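Tuken Sets Equipment Plan for Household Handling Program

FOR IMMEDIATE RELEASE
19/10/2018

Tuken has approved the equipment plan for the second phase of Prola, its development program for robotic handling of cloth and small objects in the home. The plan covers hand-held grippers, spare parts, storage and operator time. It also sets the conditions under which the company will buy its first fixed arms for the program.

Under the plan, Tuken will equip five recording sites, all of them furnished rooms in ordinary residential use. Each site will receive hand-held grippers with a camera mounted on the tool, a parts kit and a charging station. Operators use the grippers to carry out household tasks by hand, and the recordings are used to train handling software before any arm is installed.

Bed surfaces were made the first work area in the program. They are large and soft, and items placed on them range from folded cloth to hard flat objects such as phones and cards. The same gripper must handle all of these without a change of fingers.

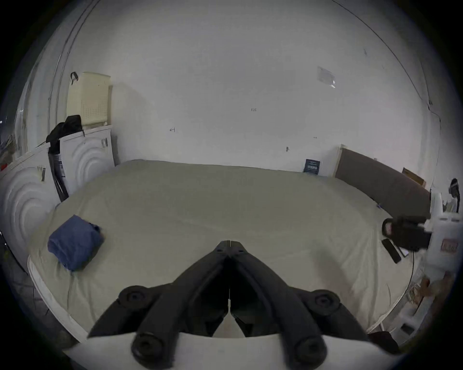 Hand-held gripper over a bed surface, with blue cloth to the left and a phone to the right.

"The first budget was written as if the gripper were the main expense," said Jadwiga Wilczyńska, equipment planning manager at Tuken. "Operator hours are the main expense. We have rewritten the plan with hours as the first line, and the hardware is sized to keep those hours productive."

The approved allocation is 1704 operator hours across all sites. Hours are assigned by task type and may be moved between sites with the agreement of both site leads. Setup, calibration and file transfer are charged to the same allocation. In the first phase these activities were recorded as overhead, and the cost per usable recording was understated as a result.

Spare parts are budgeted separately. The finger assemblies, hinge hardware and fasteners are treated as wear items and will be replaced on a fixed schedule. Czerwiński, which supplies the finger assemblies, has agreed to a framework order of 490 sets with staged delivery. Tuken will take sets as needed and is not required to accept the full quantity in a single budget year.

"A framework order suits a part that is still being revised," said Damian Gajewski, account engineer at Czerwiński. "If the finger profile changes, the remaining sets are made to the new drawing. The customer does not hold stock of the old one."
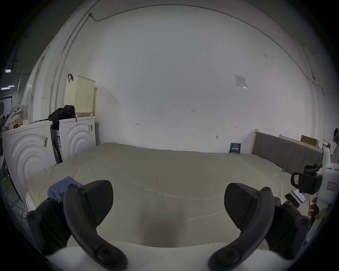

Site preparation has been kept to a minimum in the plan. Rooms are used with their existing furniture and appliances in position, and no funds are assigned for partitions, special flooring or studio lighting. Each site lead completes a short survey covering power outlets, network access, free floor area and the distance between the work surface and the nearest wall. The survey form will later be used to determine whether a fixed or wheeled arm could operate in the same room.

The purchase of arms is deferred. Tuken will request quotations only after the following conditions have been met:

Recordings from all sites have passed the internal quality check.
The finger design has gone three months without a revision.
A service contract has been priced for the full expected life of the arm.

The third condition was added after a review by Thierry Picard, who is responsible for procurement at Tuken. The review found that earlier quotations listed purchase price, freight and installation but left service, software renewal and replacement cables to be negotiated later. Suppliers will now be asked to quote these items on a single sheet, with annual amounts shown separately.

"Quotations in different formats cannot be compared," Picard said. "Suppliers who cannot complete the sheet can tell us which lines are missing and when they will have them."

Data storage will be rented during the second phase. Ownership of storage equipment will be reconsidered together with the arm purchase, when the volume of recordings per site is known.

Suppliers of arms, mounts and gripper components may request the quotation sheet and the site survey form from Cyril Catterall, supplier relations, at Tuken. Requests should state the product category and the region in which on-site service is available.

About Tuken
Tuken develops handling software and end-of-arm tooling for domestic and light commercial use.

Media contact: Ksawery Zalewska, Tuken press office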